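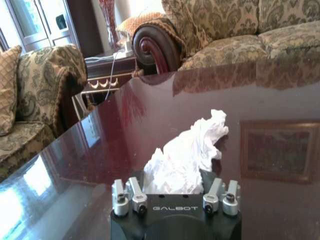 Kirsty Haworth had promised her uncle's old friend Sadao Kuroda that she would be gone by teatime, and it was already past four when she found the play in the left finger. It was a tiny thing, a wobble you felt more than saw, but he had been fretting over it since June and had written it all down for her in the Plernar notebook, in pencil, with arrows.

"It's gone soft on paper," he said. "Bottles it doesn't mind. Paper, it dithers."

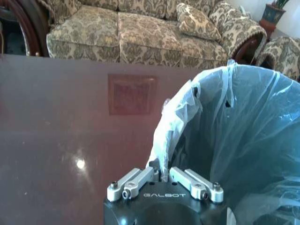 She nipped up the screws a little at a time, the way old Trevor Gosling had taught her at Boateng (bless him, he'd have done it with his eyes shut), and wiped the links with a dry cloth, and then wiped them again while Sadao went hunting for his glasses, which were on his head.

"Is it poorly?" he asked.

"It's 784 hours older than when I last came, that's all. So are we!"

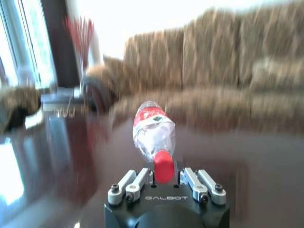 The second try

She set the closing force back to 19 and let the hand open and shut on nothing for a while, listening. There was a click she didn't care for, so she slackened one screw again by a hair, and the click went, and Sadao let out a breath as though it had been his own knee.
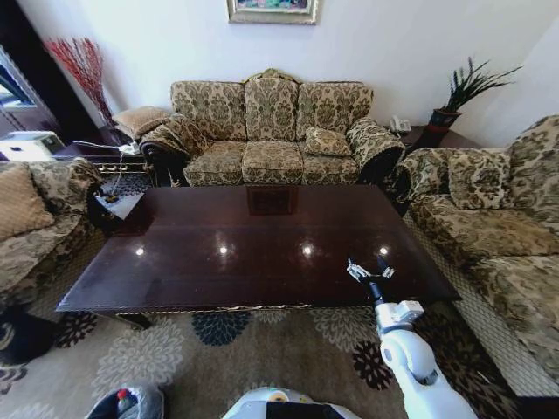

Teatime

He made her stay for it, of course. She wrote her settings under his arrows, and he read them aloud twice, slowly, and asked whether she took sugar.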